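Jobs > Willesmont > Part-time and Seasonal

Packing and Returns Help Wanted, Prudoder Home Goods (Willesmont)

Need two people, part time, start as soon as you can. We sell storage and kitchen stuff online, small shop, busy since January and not slowing down. Last month 1,047 orders out the door and 597 of them were gifts with notes to write by hand. So neat handwriting is a plus!!

What you'd be doing
- picking orders off the shelves, checking against the slip
- wrapping, boxing, labels
- opening returns, deciding if it goes back on the shelf or in the seconds bin
- answering a few emails when it's slow (templates are there, just dont copy them word for word)
- sweeping up. everybody does it, owner too

Hours: mornings, 8 to 1, four days. Extra afternoons before holidays if you want them. No nights.

Pay is hourly, paid every two weeks, goes up after your first 500 orders packed. Discount on anything in the shop. Parking out back, or the Matei bus stops across the street.

You need: 18 or over, ok on your feet most of the shift, can lift a full carton to waist height. Reading English well enough for address labels. We use Ultar for stock, no experience needed, takes a morning to learn. Warehouse background nice but we've hired people straight from school and from 20 years of retail and both worked out fine.

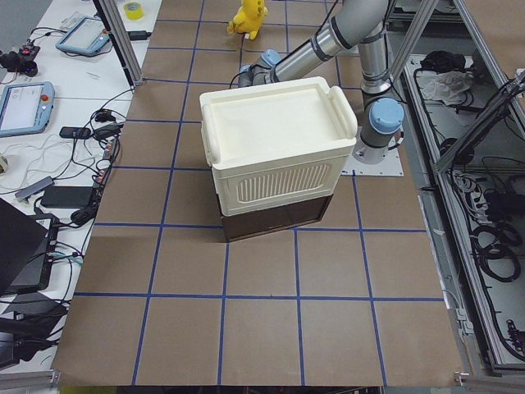
Not a fit if you need full time right now, there's no full time spot and we can't promise one later. Please dont apply hoping it turns into one.

To apply: send a short note with your phone number and which mornings you can't do. Resume optional. Tell us one job you liked and why you left it. Drop it at the front counter or use the form. Closes March 1, 2021, might fill sooner. We call evryone back, even if it's a no.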